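Artificial Rose Arranging: Your Questions

Kuvura Flower Table > Help > Faux Flowers FAQ

We get so many emails about artificial roses (we love every one of them!) that we finally put the best questions on a single page. It leans heavily on roses in a glass vase, because that's what most of you are making and what we never get tired of making ourselves. If your question is about dried flowers or wreaths, those have their own pages.

I just opened my box and everything is flat. Did I get a bad batch?

Almost certainly not! Faux stems travel squashed and they need waking up. Start at the top of the stem and work down. Open the outer petals first with your thumbs, then lift each leaf away from the rod and give it a gentle bend backward. Real rose leaves point every which way, so let some droop and some stick out. A stem that looked hopeless at breakfast can look wonderful by lunch.

If a petal has a hard crease, hold it over the steam from a kettle for a moment (mind your fingers) and smooth it while it's still soft. Test one petal before you do the whole head.

Where should I hold the stem?

Low down, below the leaves. If you grab it up by the bloom, you'll crush the foliage and the head will swing about while you aim for the vase. Look for the little molded joints on the plastic. The stretch below the lowest one is a lovely handle, and you keep a clear view of how the leaves are falling.

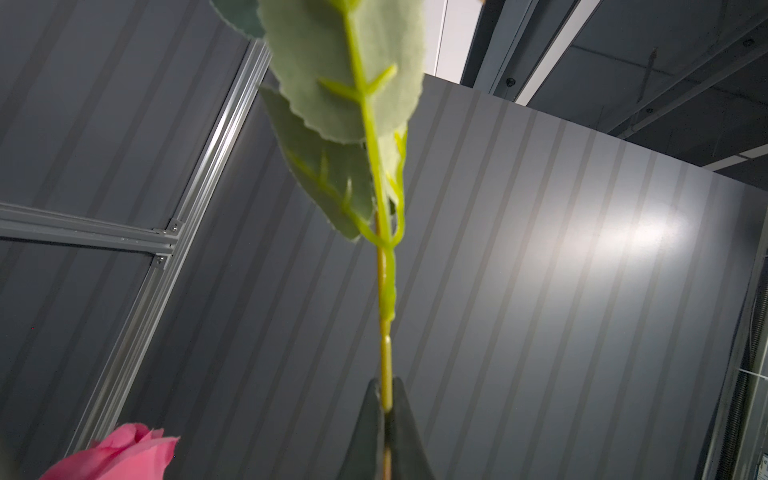

Faux rose stem held low, with the serrated leaves left free above.

Do I need to cut the stems?

Sometimes. Stand the stem next to the vase first, with the end lined up with the base, and look at where the bloom lands. We like the tallest rose a good bit higher than the rim. Once you've cut, you can't uncut, so take off less than you think you should. Use wire cutters. Your nice garden snips will be ruined, and yes, we learned that with a pair we adored.

If you don't want to cut at all, bend the last bit of the stem into a hook. It tucks away nicely in a solid vase. In clear glass it shows, so cut instead.

How many roses for one vase?

For a narrow neck, 3 full stems and a little filler can be plenty. For our Pudbridge table bowl, which has a much wider mouth, we use 12. Please don't feel you have to use up the whole bunch! Leftovers are the start of the next arrangement.

Can I use a colored glass vase with pink roses?

Oh, please do. Pink on pink is one of our favorite combinations. The trick is to have more than one pink going on. If the glass is rosy, look for blooms that lean peach, salmon or coral, and let the sage and darker green leaves break things up. A patterned base is a bonus with faux flowers too, as it gives you something pretty at the bottom where the water would normally be.

Keep the shorter spray roses to one side until the tall stems are in. They're much easier to slot in at the end, when you can see where the gaps are.

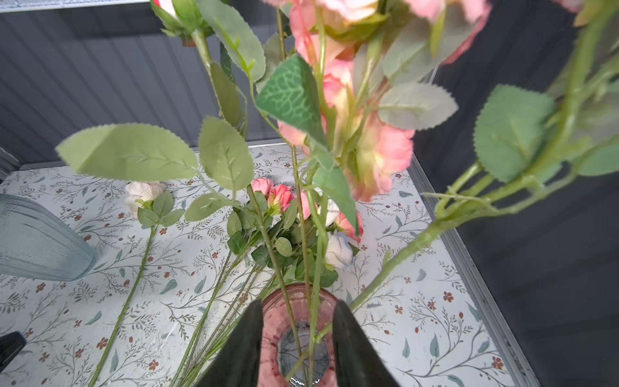

Pudbridge, December

We spent a whole Sunday on nothing but pink glass, trying out different orders for putting the flowers in. Tall roses first won by a mile. Starting with the sprays looked sweet for a while, but then every long stem we pushed through dragged a small one down with it. The other thing we'd pass on: turn the vase a quarter turn after each stem. It's so easy to build a gorgeous front and forget the back completely.

My vase keeps tipping over. Help!

Faux blooms sit high and the vase has no water in it to hold it down. Put glass pebbles or clean aquarium gravel in the bottom. In clear or tinted glass we prefer pebbles you can see light through. Spread the heavy heads around, too. If they're all leaning one way, so will the vase.

When you're adding stems to a light vase, keep one hand on the rim.

Should I lay everything out first or just start?

Lay it out! A cloth with a soft, pale pattern makes a lovely work surface and stops the blooms from sliding. Put the bunch down with the heads together at one end and the stems fanned out toward you. Now you can see every color you own and pull any stem out without a tangle. Pink, peach, coral and white look good all mixed up, and it's much easier to spot too much of one color on the table than in the vase.

Put any odd one out where you can see it. A touch of blue among all those warm shades can be fantastic, or it can bother you every time you walk past. Try it both ways before deciding.

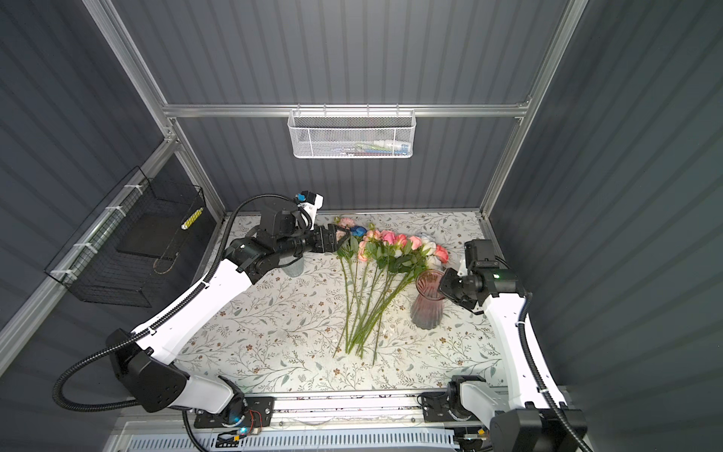
Paracha wrote in to say that fanning the stems is fine for a big table, but on a small one she stands them in a tall jug by color and picks from that, and it saves her back as well. We tried it and we're converts for small kitchens. The only snag is that the short sprays vanish among the long stems, so give those a mug of their own.

How do I clean them?

A soft makeup brush once a week, or a hair dryer on the cool setting if you're in a hurry. For fabric petals, skip the soap and water unless the label says they can take it. Plastic leaves and stems are tougher and can be wiped with a damp cloth. Wash the vase while it's empty and dry it well before anything goes back in. Water trapped at the bottom leaves a cloudy ring, and ribbed glass makes that ring a pain to scrub.

Will they fade?

In strong sun, yes, and pinks tend to go before greens. Move the vase every couple of months, or have 2 arrangements and swap them between a sunny room and a shady one. We do this at home and it feels like getting new flowers each time.

How should I store the spare stems?

Flat, in a long box, heads all at one end with tissue between them. Don't stack anything on top. Our Vesora storage boxes fit the long stems without bending, but any box that's long enough will do the job.

Can I mix real and fake?

You can, with a small tube of water hidden in the middle for the real ones. Real greenery with faux roses is the easiest place to start. Change the water often and keep it off the fabric petals.

Still stuck? Send us your question through the contact form, and tell us the shape of your vase and how many stems you have. Photos very welcome!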